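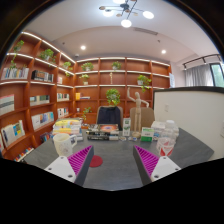
Does the dark top show every crumb, and is it big enough to leave your stuff out on? Mikkel Laxdal asked that under my chair post, and fair enough, those were my two worries as well before I bought the Stevitz desk in the dark grey.

Crumbs, yes. Toast is a menace on it. A quick wipe fixes that, and I'd still pick the grey over the white one I had from Brodumell, which looked grubby by lunchtime no matter what I did! Tea rings I can't report on because I'm a coaster person (red, round, goes everywhere with the mug).

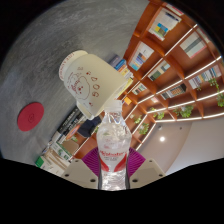 Water bottle and my favourite cream mug, the one with the red cartoon face.

It cost me $206 plus delivery and weighs 17 kilos in the box, so get a mate to help with the stairs. Putting it together took me two hours – the instructions are tiny and I had one leg on backwards for most of that. I've had it eight months and there's no wobble, even when I'm typing like a mad thing.

As for space, I'm a shocking piler. Books live on it, so does my wooden mannequin, and there's still room to work in front if I shove things back a bit.

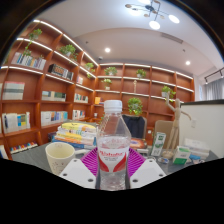
Books on the left, cartons over on the right.

My only real gripe is the lack of a drawer. The Wolde has one, but it's narrower and my piles would be on the floor within a week. I'd buy the Stevitz again, probably in the same colour.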